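Snack table hire and tea tray orders: your questions

Put together by Mehrangiz Heydari. Updated October. Read this first please, then email if it's not covered, I do get to them all but evenings only.

What do I get with the basic table?
Round wicker basket, a tray, one clear stepped stand, one bottle rack. Cloth is extra. Food is extra unless you've ticked the Podel box on the form.

And the Podel box is what exactly?
The full lot. Sandwiches, cold drinks, chocolate bars, biscuits, crackers. We shop, you lay out. Or we lay out, see below.

Can I have two baskets?
Yes. Say so when booking, not on the morning.

Do the sandwiches come wrapped?
Wrapped, always. Clear wrap so people can see the filling without picking each one up and putting it back. Stand them up in the basket if they'll stay, they look better than lying flat.

Can I get a dummy sandwich for the display?
Yes, we have toy ones. Fine for a window or a photo table. Please don't mix with the real ones!! It has happened.

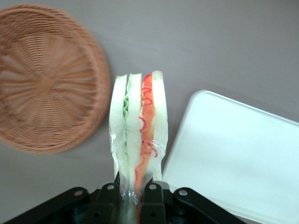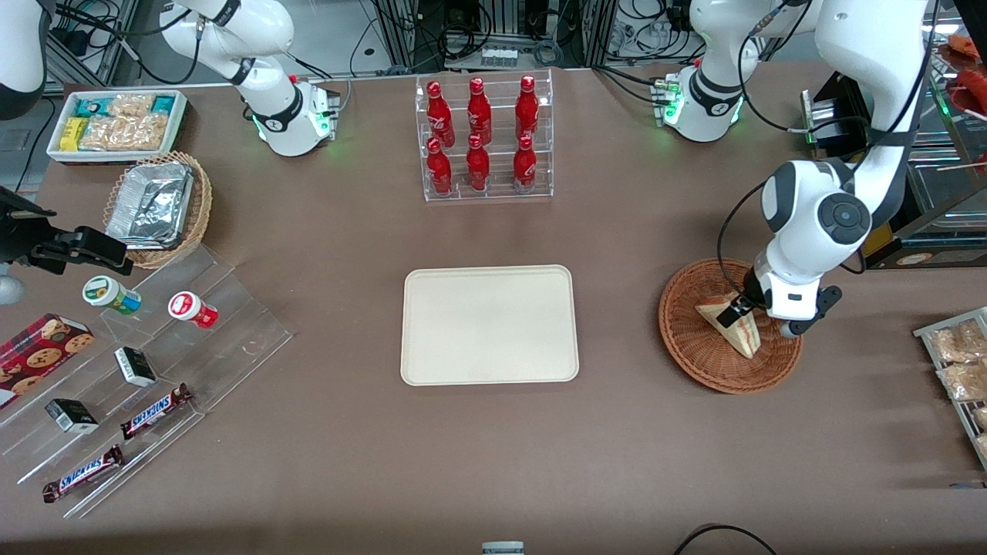
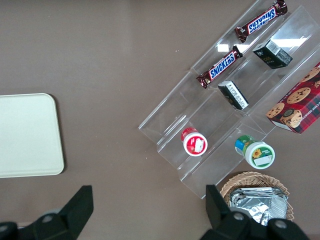 Sandwich and basket first, then a table with the bottle rack, then chocolate on the stepped stand with biscuits leaning at its end.

Reading time: 3 min

Where do the drinks go?
Back of the table, middle, on the rack. Labels facing out. Rack takes bottles in two rows, front step and back step. Fill the back row first or you'll be reaching over and knocking the front ones.

Cans instead of bottles?
Will fit but they wobble a bit. Put them in a tray.

Does the stepped stand have to go straight?
No. On a slant is fine and often easier to get at from both sides. Just keep the whole base on the table.

What goes on which step?
Up to you. I put chocolate bars higher up, small boxes next to them, little round tubs on the lowest step. Big biscuit boxes don't sit well on the steps, lean them at the end of the stand.

Do you label for allergies?
Shop-bought things keep their own packets, so read those. Sandwiches we make get a sticker. If you're taking anything out of it's packet, keep the packet. Nuts: tell us when you book and we leave them out altogether.

How do I clean the clear stands?
Warm water, drop of washing up liquid, soft cloth. No scourers. No dishwasher. They scratch if you look at them and every scratch shows under a bright light. Finger marks too, so wipe again once it's all set up.

And the wicker?
Dry brush, then a damp cloth if it needs it. Don't soak. Line it with paper if you're putting foil tubs or anything greasy in, the weave holds on to fat for ever.

How long does it take to set up?
90 minutes if we do it, and that's with cloths. Doing it yourself, depends on you. Start with the big things (stand, rack, trays), leave a gap in the middle, then fill in.

Why a gap?
Somewhere for people to put things down. Otherwise they balance plates on the biscuits.

How much does it hold?
Basic table is meant for a small group. For a hall or an open day go for the Holtimico package, that's the one we do for up to 400 people, tables topped up as it goes down.

Do you deliver?
Within 7 miles, yes. Further, collect from the unit. Ring the bell marked Asante, ours has been broken for ages.

Something came back broken, what now?
Tell us. Cracked stand is chargeable, a bent basket usually isn't. Don't glue it pls.

Can I keep the leftovers?
Yes if you paid for them. Sandwiches go in the fridge or in the bin, not left out overnight. Unopened bottles and sealed bars we'll take back, opened boxes we wont.

I've got a booking number starting Ever, is that you?
Yes, old system. Still works. Quote the whole thing, e.g. Ever 1544, and I can find it.

Last time for changes to an order?
Noon the day before. After that it's bought and packed.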